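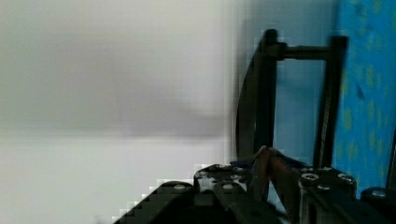 ## leap day, laundry, leaving the landlord

Saturday, February 29, 2020

Free day. Extra one. Spent it on hold.

So the deposit thing. Short version for anyone who missed the November post: moved out of the place on Kiler Street, left it cleaner than I found it, landlord's agency (Naidu Lettings, look them up, or don't) kept $600 of my money for "general restoration." Asked what got restored. Got a PDF. PDF had my name spelled wrong and one line on it. General restoration, 600.

Called this morning at 9. They're open Saturdays, says the website. Ninety minutes of the same pan flute song. Then a guy picks up, says he's the maintenance line, can't see accounts, but he'll transfer me. Click. Dead.

Made eggs. Called again.

Second time I got a person who could see accounts. She was nice! I'll say that. She said the charge was for repainting the bedroom. I said the bedroom was painted two weeks before I moved in and I lived there under a year. She said huh. Typing. More typing. Then she said I should put it in writing.

I have put it in writing. Twice. She couldn't find either one. Went to the portal they make you use, Prasex, and it logged me out becuase my tenancy is "inactive." Well yes.

Anyway, what I'm doing now, in case you're in the same boat:

- real letter, paper, certified mail. Ruairí Breathnach at work did this with his last place and had a check before the month was out
- copy of the move-in checklist. I HAD ONE. It was in the box with the tax stuff
- asked for receipts, with a date to answer by
- small claims form printed but not filed yet. Filing fee is less than I thought

Wrote the letter at the kitchen table, took four tries. First one was too mad. Second was so polite it sounded like I owed them. Fourth is fine. Mostly dates. My sister read it over the phone and made me take out the word "thieves."

Post office closed at noon so it goes Monday.

New place is good though, still unpacking. The radiator bangs at night and the upstairs people have a piano, and one of them is learning that one song everybody learns. They're getting better at the left hand part. Kind of rooting for them.

Still need a shower curtain. Still need to cancel the Losteck internet at the old adress, they billed me again, that's a whole other post.

Ok going to the store before it gets dark. Will update when I hear somthing back.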